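Hedegaard Feather and Down Pillow, Medium Loft

Home > Bedroom > Pillows > Hedegaard

We have been selling the Hedegaard for long enough now that people come back for their second and third pair, and we still get a little excited when a fresh delivery arrives (the shop smells of new cotton for days!). It's a plain, old-fashioned pillow in the best way, soft on top and a bit firmer as your head settles in, and it suits anyone who sleeps on their back or moves around between back and side during the night.

The standard size holds 800 grams of filling and the queen holds 1000. If you like to scrunch your pillow up and tuck an arm underneath it, go for the standard, which folds more easily. Rosimeire Furtado, our buyer, has slept on the queen for years and won't hear a word against it, but she is tall and likes a lot of pillow.
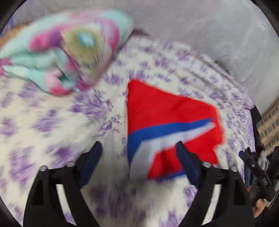
The cover is a tightly woven cotton with a double-stitched edge and a narrow piping all the way round. You may hear a faint rustle for the first few nights while the feathers work themselves into place, and then it goes quiet. A good shake in the morning is really all the looking after it wants day to day. Hold it by the two short ends, push your hands together and pull them apart again a few times, and leave it uncovered while you have your coffee.

Size and filling
Standard: 20 x 26 inches, 800 g
Queen: 20 x 30 inches, 1000 g
Outer cover: 100% cotton, white
Sold singly or as a set of 2

Washing
Machine wash on warm with a small amount of mild soap, two pillows at a time so the drum stays balanced. Tumble dry on low with a couple of clean tennis balls, and be patient with it, as the middle takes far longer than the outside. If you can still feel clumps, give it another turn. Please don't iron it or send it to the dry cleaner.

Goes well with
Tornano pillow protector, zippered
Urka wool mattress topper

Shipping and returns
Orders placed before 2 p.m. leave us the same working day. We do slow down a little in January when we take stock, so allow up to 2 extra days then. Unused pillows can come back to us in their original bag. For anything else, write to Ese Akinola at the order desk, who answers every message herself and is very happy to talk pillows.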